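The Box from Norville

Fouad Twal had been married to the idea of returning the lamp for 13 days before he did anything about it. The return window was 19 days. He considered this a brisk pace.

The lamp was a Drolemeo, which the website described as "a conversation with light." Fouad had switched it on once, in the bedroom, and the conversation had been mostly buzzing. It cost 87 dollars. He could have lived with the buzzing for 40 of them.

"You kept the box?" said Hussam Chidiac, who rented the room across the hall and had never thrown away a box in his life.

"They want the original packaging."

"That isn't what I asked."

Fouad had not kept the box. He had stamped on it in the kitchen, with real enjoyment, and put it out with the newspapers. So Hussam went down to the storage cage in the basement and stayed there long enough for a pot of coffee to be made and drunk. When he came back up he was carrying a carton in both arms, the way a man carries a dog home from surgery.

"This one's been everywhere," he said. "My aunt in Norville sent me plates in it. Then I sent her back the plates."

"What was wrong with the plates?"

"I already have plates."

He set the box on the table, on the good white mat, and walked around it. Fouad walked around it the other way. They met at the corner with the most tape.

"It's collapsed," said Fouad.

"It's settled."

"Hussam, the bottom is coming off."

"The bottom is resting. Look at the label. Three-layer, extra hard." Hussam had taken one semester of Chinese and had been waiting eleven years for it to come up. "Extra hard, Fouad. They don't print that on just anything."

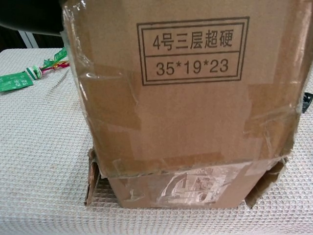 The trouble was that Hussam believed in tape. He owned a dispenser with a pistol grip and kept it in the drawer where other people keep knives. Any failure in a box, in his view, was a place where the tape had not yet been put. He pulled out a long strip with a noise that set off the dog downstairs, laid it over the older strips, and smoothed it with the side of his fist. It wrinkled. He laid another one over the wrinkle.

"At some point," said Fouad, "I'm mailing them a ball of tape with a lamp in it."

"At some point you'll thank me."

Fouad fetched the lamp. He had wrapped it in a bath towel, and over the towel he had put a sweater from a cousin's wedding in Nernia, a wedding so cold that the band had played in gloves. He held the whole bundle beside the box. It was a tall lamp. It had been sold as a tall lamp. He looked at the numbers printed on the cardboard, 35 by 19 by 23, and then at the bundle, and then at Hussam.

"Centimeters," said Hussam, as if that might help.

"It's too long."

"Diagonally?"

They tried it diagonally. They tried it without the sweater, and then without the towel. They tried it with the shade off, and the shade, once off, declined to go back on. Hussam suggested leaving the top open and letting the neck stick out, with a little hat of bubble wrap. He said it might make the mailman smile. Fouad asked whether he had ever met the mailman.

Around noon Mrs. Coşkun came up to complain about the dog, which was hers, and stayed to give an opinion. She pushed at one of the torn flaps with a finger.

"You're sending this to somebody?"

"A company," said Fouad.

"Good," she said. "I wouldn't do it to a person."

She accepted a coffee. Then she picked up the lamp, turned it over, and tightened something underneath with her thumbnail. When she plugged it in by the toaster it came on without a sound. The three of them stood there and listened to it not buzz.

"Loose," said Mrs. Coşkun, and took a cookie for the stairs.

Fouad put the lamp back in the bedroom. Without its shade it was bright enough to perform an operation by. He decided he could get used to that, or buy a shade, or sleep facing the wall.

The box stayed on the table through dinner. They ate around it. Fouad brought up the newspapers and the pickup in the morning, and Hussam moved his chair a little closer to the cardboard and went on chewing.

"My aunt has a birthday in August," he said.

"What are you going to send her?"

Hussam reached for the tape.

"Plates," he said.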